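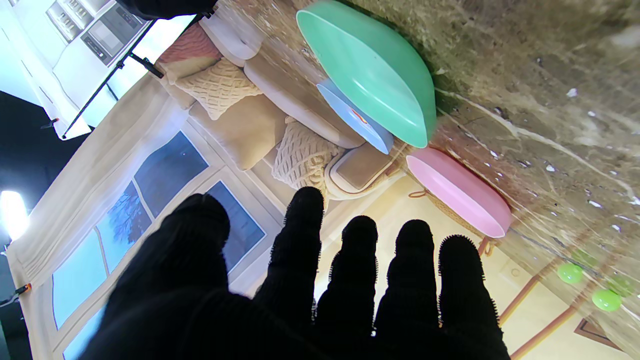 Living room tables and the dishes that end up on them
6 min read

Marble-patterned tabletops are sold in three main forms: natural stone, cast resin or engineered stone, and a printed surface under a clear gloss coat. All of them look much alike from the sofa. They differ in how they should be cleaned, and most of the damage reported to us comes from treating one as if it were another.

Identify the top first. Look at the underside or an unfinished edge. Natural stone shows veins that continue through the thickness of the slab. Cast resin has a uniform body and usually a molded lip. A printed top has a visible core, normally fiberboard, and the pattern stops at the edge band. If the underside is sealed or painted, check the paperwork. The Rerkholm and Dilham tables in our current list are both printed tops. The Fekete side table is cast resin.

Routine cleaning. For all three, use a damp microfiber cloth and a few drops of dish soap in warm water, then a second cloth with plain water, then a dry one. Gloss surfaces show soap film more than dirt. A streaky top has generally been washed with too much soap and should be wiped again with plain water. Do not use vinegar, lemon cleaner or descaler on natural stone containing calcite. The acid etches the polish and leaves a dull patch that cannot be washed out. Do not use scouring powder on anything with a gloss coat.

Heat. The printed tops we list are rated to 65°C at the surface. A bowl of soup fresh from the pot exceeds this. Use a trivet or a woven mat, and check that the mat is dry. A wet rattan mat left overnight on a glossy top can transfer color, and the stain follows the weave.

Scratches from tableware. The glaze on a bowl or plate is seldom the problem. The foot ring is. On many stoneware pieces the ring is left unglazed so the piece does not stick to the kiln shelf, and that ring is rough enough to mark a gloss coat if the dish is dragged. Run a fingertip around it. If it catches, rub the ring with wet 320 grit paper until it feels smooth, rinse the dish and let it dry before it goes back into use. Adhesive felt is not suitable for dishes that go through the dishwasher. Melamine and plastic bowls have no such ring but pick up grit on the base, so wipe the base before setting them down.

Stacking. A bowl nested on a plate puts the whole load on a narrow band of the plate. This does no harm on a table. In a cabinet, limit mixed stacks to 9 pieces and put the widest at the bottom. Pastel glazes in green, pink and light blue show gray cutlery marks sooner than white does. These marks are metal deposited on the glaze. A paste of baking soda and water removes most of them; rinse well and do not use steel wool.

Rattan and wood frames. Dust the weave with a dry paintbrush, working along the strands. Twice a year, wipe it with a barely damp cloth and leave it to dry away from radiators. Tighten leg bolts at the same time. Thin wooden legs loosen with seasonal movement, and a loose leg will crack at the bolt hole well before it fails anywhere else. Tighten by hand and then a quarter turn with the key.

Knit cushion covers. Cable-knit covers stretch when hung wet. Turn them inside out, close the zipper, wash cold on a wool cycle and dry flat. Reshape the pattern by hand while the cover is damp. Plain woven covers can go in with ordinary laundry at the temperature on the label. Wash salmon, coral and similar shades separately from cream the first two times. On a pale sofa, turn the cushions weekly so that the side against the backrest does not flatten.

Product notice. Replacement felt pads for the Prullivdale low table are now stocked under part number 2342. They fit the older round foot as well as the current one. The pads supplied before this year were slightly thick and could make the table rock on hard floors; if yours does, change all of them together.

The May issue will cover oiling untreated wood, including drying times in unheated rooms.

14 shares
3 comments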